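Cudville House bedding refresh: where we are in August

Hi Faith,

You asked for a page or so on how the Prellero money is being used, and I have a free hour before the laundry van comes at 4:30, so I'm writing it all in one go. Sorry in advance for the length!

The short version is that 18 bedrooms are getting new bedding and most of them already have it. The longer version starts with the linen closet, which I finally emptied in the first week (I'd been putting it off since spring). We had fitted sheets in sizes that don't match any bed in the building, a stack of flannel so thin you could read through it, and a whole shelf of pillowcases with no pillows to go with them. I kept the good white sheets, sent the worst to the animal shelter for their kennels, and cut up the rest for cleaning rags. The closet door closes now. I keep opening and closing it.

Then came the shopping. The plan in the application was one matching set for every room, all in the same oatmeal color, and I did price that out with Zirnex. But when I took the swatches around to the residents there was a long polite silence, and then one of the younger ones asked if she could please just bring her own blanket. So I changed the plan a little, and I hope that's all right with you. We buy the plain things (white sheets, mattress pads, basic pillows) and each person picks a top blanket, from the store or from the donation bins or from home. People went for plaid, for florals, for cartoons, for one very serious navy blue. The rooms look so much more like somebody lives in them!

It also saved money. The sheets and pads came in $479 under what I'd budgeted, mostly from dropping the matching comforters, and I'd like to put that toward spare pillows and a second set of mattress covers if you'll okay it.

The Gudetama blanket is my favorite of the lot, with all those sleepy egg yolks lying around in their shells. It's a cheerful thing to put on top of a plain white sheet, and with the gray pillow next to it the yellow really sings. I'd never have picked it out of a catalog, and I would have been wrong.
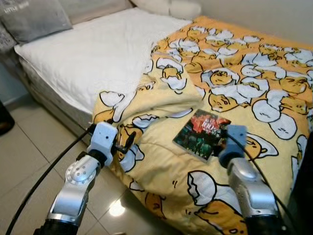

Njoroge Shirima thinks I should have settled the washing before letting everybody choose, and he told me so at the August check-in: big printed blankets take up a whole machine each, they shouldn't go in hot with the whites, and the dryers on the Sang Street side are slow enough already. He'd like blankets to have their own morning, cold wash, low heat, with names written on the care tags in laundry marker.

He's right about the washing, so that's what we're going to do. I've made a sign-up sheet for the laundry room with blankets in the early slots, and the whites will go through in the afternoon. I also bought the marker. We tried the system out on a small batch and the only hitch was me forgetting to move things to the dryer, which I can't blame on the blankets.

Still to do: three rooms are waiting on mattress pads, which Zirnex sent in the wrong size and has promised to swap. I've put the old pads back on those beds in the meantime. I also want to go over how we make up a bed for a new arrival, as we've all been doing it differently. My vote is for sheet first, pulled really smooth, pillows up at the head, and the top blanket left folded back so the person can get straight in if they're tired. Some of our people get here very late at night and don't want to wrestle with a tucked-in bed.

One question for you. The grant form has a line for "uniform furnishings" and I don't think what we've ended up with counts as uniform by any stretch. Should I write a note next to it, or is there a different line I should be using? I'd rather ask now than fix it on the final report.

Receipts are in the green folder, and I'll scan them once the scanner is back from repair. Come by and see the rooms if you're over this way, and I'll put coffee on.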